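The hedge man of Plireck would rather talk about hornbeam

7/24/22

The man who looks after the hedges at Plireck has one request before we start, and it's that I not call him a topiarist. "I don't do peacocks," he says. "I was asked for a peacock once. I did a sort of potato with a tail, and the subject hasn't come up again."

What he does do is 154 yards of hornbeam, planted as knee-high whips by somebody with more optimism than fencing, and now well over his head. He has been clipping it for 11 years. Before that he sold carpet.

People assume it's beech, and he has stopped correcting them unless they're buying plants. "Beech wants to drain. Our soil sits there like cold oatmeal until May. Hornbeam doesn't mind. It looks a bit cross in winter, all those crumpled brown leaves hanging on, but so do I."

His advice on planting is short. Bare-root, in the dormant season, a foot and a half apart in a single row, and no later than March where he is. He won't put fertilizer in the hole. He will put in water, by the bucket, all through the first summer, and he has strong feelings about people who plant a hedge and then go to the beach.

"I get a call every August. 'My hedge has died.' Well, where were you in July? 'Maine.'"

The first hedge he ever planted himself came from Tremblay, a nursery two towns over, and he lost half of it. He blames voles, then the weather, then, after I've waited a while, himself. He'd left the grass growing right up to the stems. A young hornbeam can't compete with turf, he says, and voles like a roof over their heads. Now he keeps a strip bare on both sides and mulches it with whatever the tree crew will dump for free.

On tools he is less easygoing. He has owned 2 powered trimmers, a Cendex and a Triltent, and speaks of both the way other men speak of former bosses. The Triltent is still in the shed. For the top and the long faces he'll use it, grudgingly. The ends and corners get hand shears, and so does anything visible from the kitchen window. 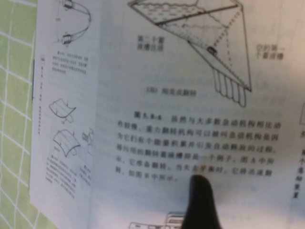

"You cut once, late in summer, and you cut it narrower at the top than at the bottom," he says. "Everybody nods when I say that. Then they go home and do it the other way up, and the bottom goes bald, and they ask me what to spray on it."

There is nothing to spray on it. Light has to reach the lower leaves, and the only cure for a top-heavy hedge is to take it back hard in winter, one side at a time, with a year or more between sides. It looks terrible. He did it to the north end a while ago and visitors asked if there had been a truck.

I ask whether he'd plant the same thing again. He thinks about it for longer than I expected.

"Shorter," he says. "I'd plant the same hedge, but shorter. I was a younger man on that ladder."

Then he goes to move the hose – the new plants by the gate haven't had their bucket yet, and it's almost noon.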